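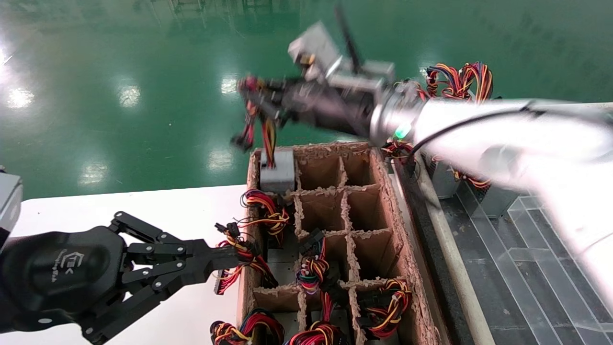

I've spent a good chunk of my working life around robot arms, and I can tell you the thing that humbles them every time: cables. Give a robot a nice solid box and it'll stack boxes until the power goes out. Give it a computer power supply, with that fat ponytail of red, yellow and black wires hanging off the back, and suddenly you're watching a very expensive machine struggle with a hairdo.

So when the folks at Skellow offered me bench time to try hands on exactly that job, I said yes before I'd finished reading the message. The task sounds like nothing. Power supplies sit in a cardboard tray with dividers, the kind of beat-up box you'd find under anybody's workbench. Pick one out, carry it over to a clear acrylic rack, set it down, go back for the next. A bored teenager could do it with one hand!

I had two hands to compare, each on its own arm. The first, which everyone at Skellow calls the Min, has jointed black fingers built up from flat plates and silver screws, and it looks like something you'd be nervous to shake. The second is the Ciris, a dark gripper fitted with gray brackets, and it rides on a shiny white arm with a little green light in the ring by the wrist. (I got weirdly attached to that light. Green meant I could relax.)

I expected to love the Min. More fingers, more options, right? And it did have its moments. It could hook a bundle of wires and nudge it off a divider so the unit underneath could come up clean, and I caught myself saying "ooh" out loud to a room full of engineers. But it was slow, and it was fussy about cardboard. The walls of the tray are soft and the top edges were pretty torn up by the end of my first afternoon, and a fingertip that catches on a frayed edge doesn't know it's only paper. Half of my stops came from that.

The Ciris just grabs. It comes straight down over the metal case, closes and goes, with the wires swinging underneath like it's carrying off a jellyfish. I ran it for 289 picks and it dropped 5, all of them while the arm was still speeding up. The Min did 246 and dropped none, but took nearly twice as long to get there. I went back and forth on which of those I'd rather own, and I still do.

Where the Ciris gets into trouble is at the rack. The unit arrives fine and the cable lands wherever it feels like, usually right where the next unit wants to sit. We tried slowing the swing with Salus, the controller Skellow runs on both arms, and turning the top speed down helped a lot. At 100 percent the plugs whip around. Back it off and they hang fairly straight by the time you reach the rack, though you do give up some of the time you were so proud of saving.

What I liked best was letting them share the job, the Min fussing with the tangles on one side of the tray while the Ciris did the lifting from the other. It took most of a day to stop them crowding each other over the middle cells, and I wouldn't call it smooth even then. I'm going back in December, when there should be softer fingertips for the Min and, I've been promised, a fresh box.

Questions or comments? Write to the features desk | © All rights reserved | Back to top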